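Pink fleece blanket, Gramer – 3 months on

I bought this as a throw for the sofa and it's ended up living on the table, which suits me fine. It's lovely and soft, and it covers the whole top when we get the snacks out.

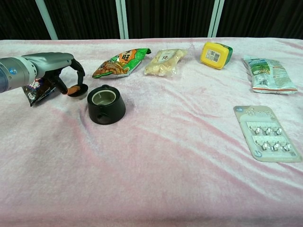

Washing is easy enough, though it took ages to dry in November and I wouldn't tumble it. My one moan is crumbs! They cling to the pile and you have to shake it out of the back door – a hoover just drags the fabric about. It creases a bit too, but a quick smooth with your hand sorts most of that.
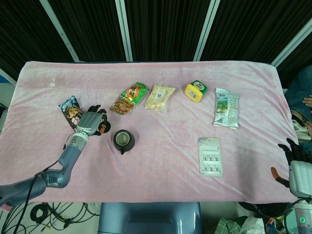 Snacks at the back, and the pack of little metal hooks I still haven't put up.

I'd buy another, maybe in a darker colour as I'm a bit clumsy with tea. Four stars from me.

Kelechi Nwosu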